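April, bench notes, adhesives side

Started 9:10. Picked up the peel tests on the Merard water-based glue where I left them. Strips were 32 mm wide, cut from the Skokham kraft board, coated with the small roller and pressed under the steel plate for 10 minutes. First set had gone cloudy at the edges overnight. Second set was clear.

Peel by hand first, then on the spring gauge. The hand peel tore fiber on all of the second set, which is what we want. The first set let go clean at the cloudy part and tore fiber everywhere else. I think the roller was still damp from rinsing. Dried it on the radiator and will not rinse it mid-run again.

Changed one thing for the third set: press time up to 28 minutes, same plate, same coat. No real gain on the gauge. The board gives before the glue does, so past a certain point we are only measuring board. Stay at 10 for now.

Tried the Workneh starch paste as a comparison. Goes on lumpy straight from the tub. Passed it through the tea strainer and it spread fine – a bit thick, could take more water. Grab is slow. The strips slid when I set the plate down and I had to line them up again twice. Left them under the plate to check after 36 hours. If it holds, it might do for the inner layers, where nothing gets handled.

Humidity in the room is up with the rain. Ornesness sent the new hygrometer but it reads higher than the old one and I don't know which to believe. Salt test on both before the next run. 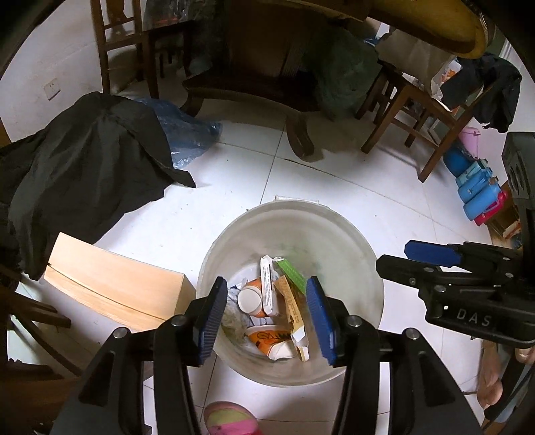
Next round should be on coated stock, since the kraft board is too forgiving. Smooth printed surfaces are where the Merard glue is supposed to struggle. No need to order any in for a first look: narrow white carton with print down its length, crumpled orange-and-white paper cup, both the sort of thing that ends up in the trash bucket. Clean pieces only, wiped and cut to the same width as the kraft. Cup stock is curved, so flatten it under the plate before coating.

To do: new blades, label the starch set, write the press time on the jig.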